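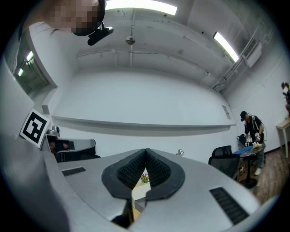 Yaqin Long wanted to know whether a potted plant that small gets lost on a big work table, and whether it would be smarter to go straight for the floor planter and be done with it.

My vote is still for the small one, and I've been selling both long enough to have an opinion! A floor planter ends up in a corner, and after a month people walk past it. A little pot with colorful flowers in it sits right where you're working, and on a pale tabletop under office lights even a tiny bit of color goes a long way. So that's the answer I gave, and it's also why the Perero is the first thing on the page at Grovberg and the planter is way down at the bottom.

Perero Desk Pot, small
Planted with mixed flowers
In stock

What you get

The pot, planted up and ready to set down, plus a matching saucer and a care card (I wrote the card myself, so if it rambles, blame me). The pot is 5 inches tall and 3 inches across at the base, and it takes up less of your desk than a coffee mug with the handle sticking out. Flower colors are mixed and I pick them the morning I pack. You can leave a note at checkout asking for warm colors or cool ones and I'll do what I can with what's blooming, but I can't promise a particular shade.

Where it likes to sit

The flowers I use are chosen for offices, the kind with long light panels in the ceiling and maybe a window across the room if you're lucky. They'll do fine under those on a regular workday. If the lights go off early where you work, or your table is in the middle of the floor with no daylight at all, move the pot near a window over the weekend and bring it back. Mine commutes between the packing bench and the front windowsill and has been at it since May.

Keep it away from the air vent. I know the vent always seems to be right over the only free spot on the table, but dry air blowing straight down will crisp the petals faster than forgetting to water.

Watering

Small pots dry out quicker than big ones. Stick a finger in the top of the mix, and if it feels dry, pour in a little water until you see it reach the saucer, then tip out what's left. Twice a week works in most offices. I plant everything in the Halász fine mix, which holds on to moisture pretty well and doesn't leave grit all over your papers when somebody bumps the table. (Somebody will bump the table.)

When the flowers fade, pinch them off at the stem and new ones should come in behind them. If you'd like to replant the whole thing, send the order number and I'll tell you what fits. Please don't go up a size in plant and keep the same pot, it gets top-heavy and you'll be vacuuming.

Shared tables

A lot of you are buying for meeting rooms and workbenches where people come and go, so a few things I've picked up from customers. Put the pot toward the middle of the table, where elbows don't travel. If there's equipment or cables around, use the deep saucer from Drarkus in place of the one in the box. It's an extra, it has a raised lip and a grippy underside, and I'd get it for any table with electronics on it. And choose one person to water! Pots with five kind people looking after them drown, I've seen it so many times.

Single pots and the office tray

You can order one, or the office tray, which is 12 pots packed together with dividers. The tray works out cheaper per pot and the shipping is kinder to the flowers, too, they hold each other up. Trays come with one care card for every pot and a little bag of the Halász mix for topping up.

Shipping

Orders go out in 2 days, a bit longer for trays. Open the box as soon as it gets to you, give the plant a drink, and leave it alone for the evening. It may look sulky the first night. If it's still drooping after 3 days, send me a photo and I'll either talk you through it or put another one in the mail. I don't ship when it's freezing out, so if you order in a cold snap you'll get an email from me with a new date.

Care card text updated September 5, 2018: I took out the line about feeding every week, which was too much for a pot this size. Once a month is plenty. If you've got the older card, just cross that line out.

Goes with

Drarkus deep saucer, small
Halász fine mix, small bag
Grovberg floor planter (for Yaqin, who ordered the Perero and then the planter as well)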